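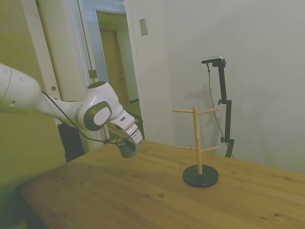

# Quiénes somos

Sturkitz. Seis personas, un taller y una cocina pequeña al fondo. Hacemos cosas de madera para la cocina, sobre todo árboles para tazas, y vendemos también las tazas que van colgadas. Poco más. Ni muebles ni tablas de cortar (nos las piden mucho, lo sentimos).

Empezó Ankit Rajput, con un armario demasiado bajo y demasiadas tazas apiladas. Un palo, una base, unos brazos. El primero se caía si lo cargabas de un solo lado. El segundo también. Luego vino la base redonda y negra, un disco con el borde un pelín levantado, y ahí se quedó. Es la que seguimos usando.

## El árbol

Se llama Lemma. Poste de madera clara, clavijas de madera, base negra. Sin barniz brillante, sin ganchos metálicos. Las clavijas salen a distintas alturas para que un asa no choque con la de al lado — esto nos costó más de lo que parece, y todavía hay quien nos escribe con una taza gigante que no entra. Tienen razón, las muy anchas no entran.

Se vende montado. Cabe en una caja larga, ocupa poco en la encimera y se limpia con un trapo apenas húmedo. Al lavavajillas no, por favor.

Hasta enero de 2025 han salido del taller 1.181. Algunos han vuelto con una clavija floja; se arreglan y se devuelven, el envio lo pagamos nosotros.

## Las tazas

La línea esmaltada es Brimby. Azul claro con el borde azul oscuro, la que más sale. Ligera, asa cómoda, y si se le salta un poco el esmalte del borde con los años, pues se le salta. No las fabricamos aquí. Las elegimos, las probamos en el árbol y las repartimos junto con Trisell, que nos lleva almacén y pedidos.

Lo de probarlas va en serio: colgar, descolgar, dejar en la mesa, volver a colgar. Si el asa roza o el árbol cabecea, fuera del catálogo.

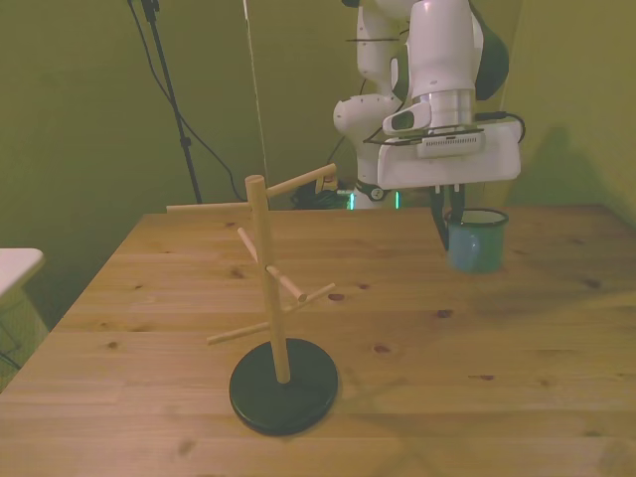 ## La mesa

Todo pasa por una mesa de madera con nudos y alguna raya. Ahí se monta, se revisa, se desayuna. Nos han dicho que la lijemos. Ya veremos.

## Visitas y pedidos

Se puede venir, pero avisando antes, que a veces estamos todos con el serrín hasta las cejas. En el taller hay segundas: árboles con un nudo feo o la base con una marca, a mitad de precio, hasta que se acaban. En marzo cerramos una semana para inventario.

Tiendas: pedido mínimo de 6 árboles, se pueden mezclar con tazas. Para lo demás, el formulario de contacto. Contesta Ankit casi siempre, aveces tarde.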